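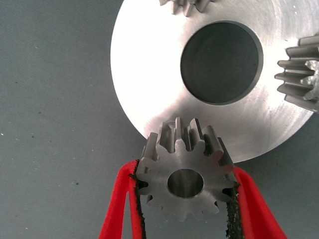 4.2 What households kept and what they threw out

The 59 households in Ukeck and Dumetow were asked to keep a repair diary from April, noting any item in the home that stopped working, tore or wore through, and what was done with it. Entries were sorted into mechanical goods, textiles and everything else. Mechanical goods were those whose fault lay in a moving part, such as a gear, a belt or a bearing (Figure 3 gives a small steel spur gear as an instance of the first). Electrical faults with no moving part went into the third group, along with crockery and furniture.

Mechanical goods were kept the longest after they failed. Many were put in a shed or a spare room and stayed there through the whole diary period. When asked why, respondents tended to say that the item had cost a lot, or that a neighbour might know how to fix it. Few had looked up the price of a part. Among those who had, the usual complaint was that the maker sold the full assembly and would not supply the single gear or spring that had gone. Two respondents in Dumetow had bought a second-hand machine of the same model to strip for parts, and both then had two broken machines to store.

Textiles followed another path. A torn or stretched garment was normally dealt with within the week, and most often that meant the rag bag or the bin. Woven items such as work trousers were mended more than knits. Respondents described knits as hard to work on because the cloth pulls out of shape with little force, and the wrinkles and puckers that form near a pull (compare the smooth and gathered areas of the cloth in Figure 4) were taken by some as damage in their own right.

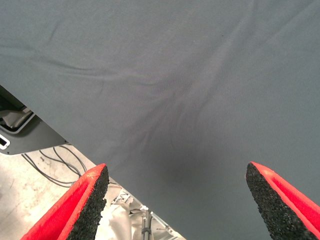 Older respondents were more likely to own darning needles, though owning them did not mean they were used. In Ukeck the sewing shop on Rerna Street closed before the study began, and several people named this as the point at which they gave up mending at home. They could still buy thread at the supermarket, but in a small range of colours and with no one to ask about it. Dumetow still has a tailor, and diary entries from that town mention paid alterations more often.

Distance mattered less than we had expected. Households more than 42 kilometres from the nearest repair business used it at much the same rate as those in town, usually by saving up jobs and combining them with a trip for groceries or a medical visit. Cost was raised more than travel. Nine households said they would not pay for any repair priced above half the cost of a new item, a rule that Adugna also reported in the earlier Baumgartner Valley interviews.

The diaries have limits. Items that were already broken when the study began were left out unless the household acted on them, so the count of stored goods is low. People also forgot small jobs, such as sewing on a button, and several added them only when prompted at the closing interview. Kiros Adugna coded all of the entries, and a second coder checked 80 of them. Where the two differed, it was mostly over whether a stuck zip should be counted as a mechanical fault or a textile one. We treated it as a textile fault.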